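The Emance wool mattress topper: a long review from a hot sleeper

4 min read
Print | E-mail this page
80 shares

I have been meaning to write this up for months and kept putting it off, partly through laziness and partly to see whether I would go off the thing. I haven't. If anything I like it more than I did when it came, and I've become a bit of a bore on the subject (my sister changes the topic when I mention wool).

Some background first. Our mattress is a good one, or was, but it is on the firm side and it has always slept warm. I'm the sort of person who sticks one foot out from under the duvet in January. I'd tried a memory foam topper from Soliman before this, and for comfort I had no complaints, it was lovely to sink into, but by three in the morning I was boiling. It also smelled. The smell faded and the heat didn't, and in the end it went to live in the loft.

So wool was the next thing to try, and everything I read made it sound too good. Cool in summer, warm in winter, never needs replacing, practically makes the tea. I went with the Emance in the 180 by 200 size, to match the mattress, and bought it from Wostau because they had a proper returns policy on bedding and would take it back even after it had been slept on. That mattered to me. You can't tell anything about a topper from patting it in a shop.
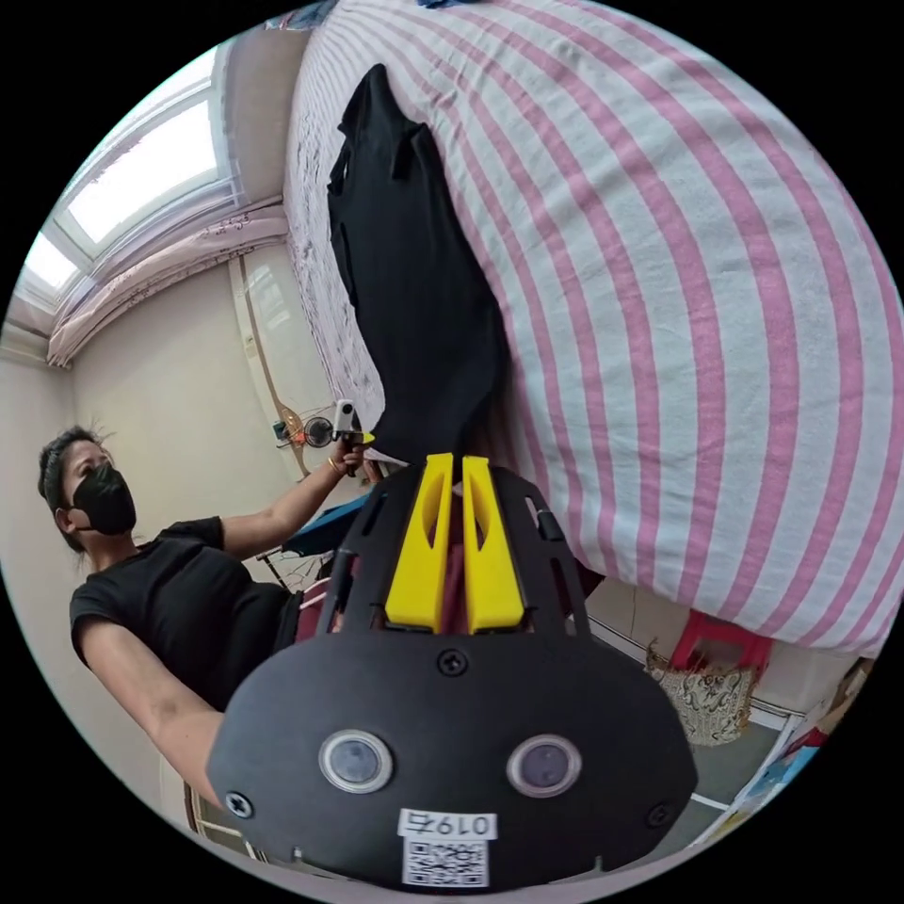

Delivery was quick and the packing was modest, which I appreciated. It comes rolled in a cotton bag with a drawstring, and the bag is good enough to keep. Mine now holds the winter blankets. There was a faint smell of sheep when I undid it, quite pleasant if you like that sort of thing, and it had gone by the second night with the window open.

The filling is 80 per cent wool, with the rest a springy plant fibre that Emance says stops it going flat. The cover is plain undyed cotton, quilted in big squares, with a wide elastic strap at each of the 4 corners. The straps are stitched on very firmly. I hauled on them quite hard when I was putting it on and heard no popping threads.

How it feels to lie on

Softer than bare mattress, firmer than foam. That's the short answer. If you want to be swallowed up you'll be disappointed. What it does is take the hard edge off, so your hip and shoulder have somewhere to go when you're on your side, while the mattress underneath still does the holding up. I'd describe it as the feel of a well-made hotel bed, the kind where you can't work out what they've done.

It does bed down. For the first couple of weeks it was quite puffy and I felt perched on top of it, like the princess and the pea with the pea taken out. Then it settled, and it has been much the same ever since. There are slight dips where we each sleep, and they lift again if I take it off and give it a good shake over the banister. I do that whenever I remember, so not as often as the leaflet would like.

My other half is heavier than me and sleeps on his back, and he noticed the change much less than I did. He says it's nice. When pressed, he says it's very nice. He does get up without groaning now, and I'm claiming that as a point for the topper.

The heat question

This is what I bought it for and this is where I get excited. It works! I was fully prepared for it to be marketing, and I slept through the sticky end of August with a thin duvet on and both feet under it. I'm not saying the bed is cold. It never gets that clammy, trapped feeling that the foam had, and if I wake up too warm and throw the covers off I cool down in a minute or so instead of lying there radiating.

Winter was fine too. The bed feels less icy when you first get in than it did before, and I stopped bothering with the hot water bottle except on properly bitter nights.

A warning, though. Don't put a waterproof protector over it and expect all this to carry on. I did exactly that at first, with an old plastic-backed one, and was back to boiling. Put the waterproof layer underneath, if you need one to protect the mattress, and have only cotton between you and the wool.

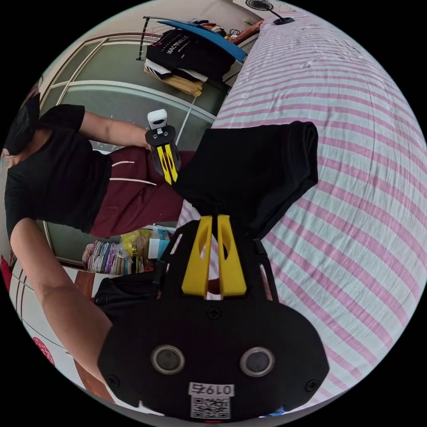
Sheets, and whether they still fit

Measure before you order. The topper adds more height than you'd think, especially while it's new and puffy, and two of my fitted sheets simply would not go round it. They'd go on three corners and ping off the last one in the night. The deeper ones were fine.

I ended up getting a pair from Flotora with extra-deep corners and they've been brilliant, soft from the first wash and generous enough that I don't have to wrestle. Flat sheets are another answer, if you're able to do a decent hospital corner and have the patience for it. I have neither. A flat sheet on my bed is a rope by morning.

The other thing about making the bed is weight. A wool topper this size is a heavy, floppy lump, and turning it on your own is a workout. With two of you it takes no time at all. On my own I fold it in half towards the foot end, walk round, and drag. I'd love Emance to add handles along the sides. A couple of fabric loops would do it.

Washing and airing

You can't put it in the machine. I knew this when I bought it and I'd still list it as the main drawback. Spills need to be caught quickly, dabbed with cool water and a drop of wool wash, and left to dry completely before you make the bed again. I've had one tea incident. It came out beautifully on the wool side and left a very faint ring on the cotton, which I can only find if I go looking.

Mostly it wants air. I pull the duvet right back in the mornings now and leave the bed unmade until after breakfast, and on a dry breezy day I put the topper over two chairs by the window. The leaflet suggests hanging it outside, but you'd need a very sturdy line. Mine sags under a bath towel.

Moths were my big worry. So far there's no sign of any, and from what I've read they prefer things left alone in the dark, so a bed in daily use isn't very tempting. I wouldn't store it in a cupboard for the summer without a proper sealed bag.

What other people have told me

I put a short note about the topper in an earlier post and had more replies than I've had about anything else here. Bedding clearly brings out strong feelings. Most were from people as pleased as I am, and a few were from people who'd sent theirs back. 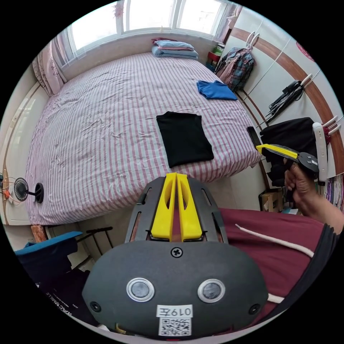

One reader wrote that hers slid about on a slippery mattress cover until she put a piece of rug underlay beneath it, and that it hadn't budged from that day on. Mine has never moved, but our mattress has a rough sort of weave on top, so I can well believe it depends what's underneath.

Another found it too firm, full stop, and went back to foam and was happy. Fair enough. If you have sore joints and you really need that deep give, wool on its own may not be enough, and I'd try it with the returns slip safely in a drawer. Someone else asked about a guest bed. I'd say it's a lot of money for a bed that's slept in at Christmas, and a thinner cotton one would do your visitors nicely.

I was also asked whether it rustles or squeaks. It doesn't. It's completely silent, and that was another black mark against the foam, which used to make a sort of sighing noise whenever anyone turned over. 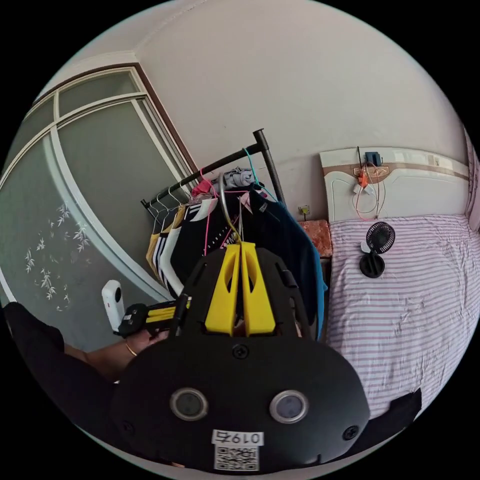 The bedroom, August

Price, and would I buy it again

It isn't cheap. I waited for the Wostau sale and I'd suggest you do the same, as toppers seem to come down whenever they clear the bedding department. Even at full price it's a good deal less than a new mattress, and it has put off that particular expense for us by years, I hope.

Emance do a thicker version as well. I haven't slept on it, and given the trouble I had with the sheets I'm in no hurry to, but if your mattress is very hard it might be worth a look. There's a lighter summer one too, and I'm quite tempted by that for the small bed in the back room, where it gets the afternoon sun and stays stuffy well into the evening.

Would I buy it again? Yes, like a shot. I'd order the deep sheets at the same time and I'd skip the plastic protector, and I'd ask for help getting it up the stairs. I'll add a note here once it has been through another winter, and if the straps give way or the moths find it I'll tell you that as well.

Print | E-mail this page
80 shares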